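Arwood Household Word List

README for the Arwood list of everyday words for things kept in kitchens and carried to work. The list is a set of plain text files, one per town, with a short notes file for each.

Entries were collected in Plononville and Tutine by asking people what they call a thing at home, and what their parents called it. Spellings are theirs. A banana is "banana" everywhere, but its peel has four names in Tutine alone.
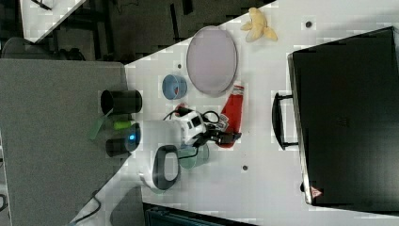 Gerrit Maes

Files

plononville.txt: one entry per line, tab between fields
tutine.txt: same layout
notes/: remarks on single words, by town
ivanov-map.txt: matches our headwords to the older Ivanov list

Each line has the headword, the local word, the age band of the speaker and a source code. Age bands are 20 years wide. An empty third field means the speaker did not want to give an age.

Bowls and cups gave the most trouble. In Plononville a small bowl and a large cup can share one word, so that word appears under both headwords. Please don't merge the two lines.
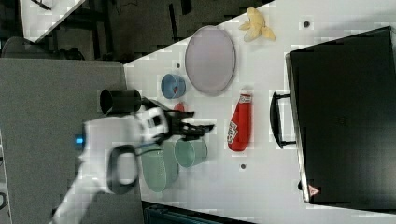 How to cite

Cite the list by name and version, and add the town if you used only one file. Version 12 is current. Version 11 had the Tutine source codes shifted by one line and should not be used.

Known gaps

Speakers under 20 are missing from Tutine. Words for fruit were asked in October only, and some people gave the name of a variety where we wanted the general word. "Strawberry" has a separate word for the wild kind in both towns, marked with a w.
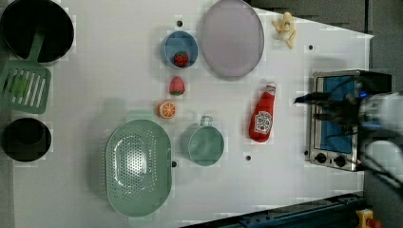 Category: Cooking tools

The headword "turner" covers anything flat used to lift or flip food, with or without slots. Speakers who keep a special word for the slotted kind are marked with an s. "Pot" and "pan" are separate headwords, following Ivanov. A word for the lid is listed only if the speaker offered one.

This category has 40 headwords, and both towns are complete. 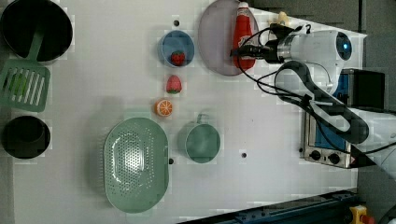
Changes and corrections

Send corrections as a plain text file with the old line first and the new line under it. Give the town. Changes to ivanov-map.txt go in a separate file.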